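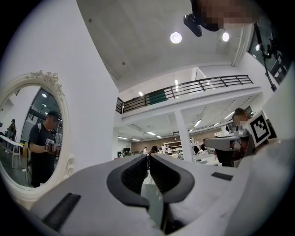
Rents in Rurkard had risen faster than wages, Teresa Gajewski told the meeting, and tenants wished to know when repairs would be done. Our delegation visited the Hamdan housing office on 17 April 2025 and was received by Najwa Akl.

The office manages 526 homes – 17 of them let furnished. 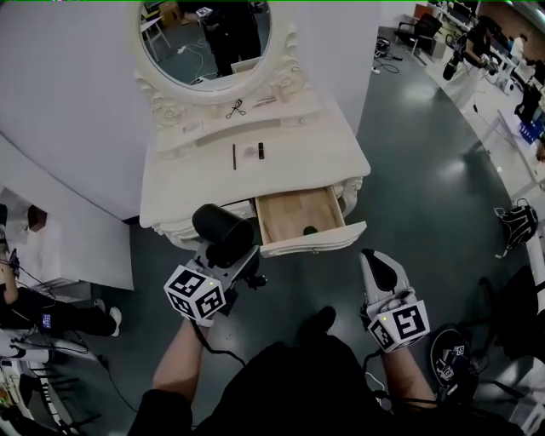 Inventories are signed by both parties at the start of each tenancy. A second visit is planned for June.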